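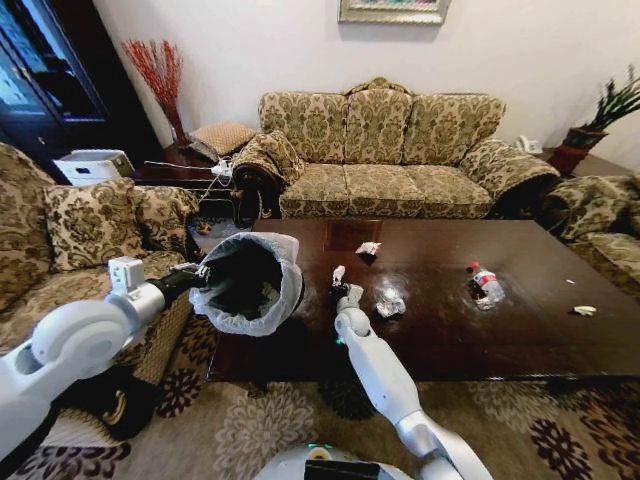

Sep 28, 2021

Holding the bin turned out to be the harder half of the table clearing task, so most of this post is about the left arm.

Some background for people who skipped the February post. The policy takes head camera images and joint positions and outputs targets for both arms. The first version treated the arms as one long action vector. It learned the right arm well, because the right arm does most of the moving, and it learned to keep the left arm almost still. With a still bin, the right arm has to carry every item over the rim and release it at an awkward wrist angle. Light wrappers catch on the folded edge of the liner and drop back onto the table.

Khalil Kanaan suggested splitting the action head and adding an auxiliary loss on the relative pose between the right gripper and the bin mouth. I was skeptical, mainly since we have no direct measurement of the bin mouth. We approximate it from the left gripper pose plus a fixed offset, which is wrong as soon as the bin slips in the fingers. It slips often once there is any weight in the bag. I left the error in and trained anyway.

Training data was 115 teleoperated episodes, all by Sunita Sorensen and me. The test was 47 trials in a living room we had not collected in, with paper, wrappers and plastic bottles on a polished coffee table. A trial counts as a success only if the table is clear and the bin is still held upright enough that nothing falls out.

The split head does better, and the reason shows up in the joint logs. The left arm now tips the bin toward the table before the right arm lifts, so the carry path is short. We never labeled that. It is in the demonstrations, and the single head was averaging it away.

Failures that remain:

Small flat scraps. The fingers close above them and the policy proceeds to the bin with nothing. There is no grasp check, and I would like one.

Glare. On glossy wood the reflections sometimes draw the gripper to a bare patch. Brightness augmentation helped a little. Moving the lamp helped more, but I am not counting those trials.

Bottles. A bottle on its side rolls when nudged, and the policy is about 2 steps behind it.

Loretta Pruitt asked whether the offset error could be learned online from wrist torque. Probably. I have the torque logs from all the trials and have not looked at them yet. The next run uses the same demonstrations with the offset randomized during training.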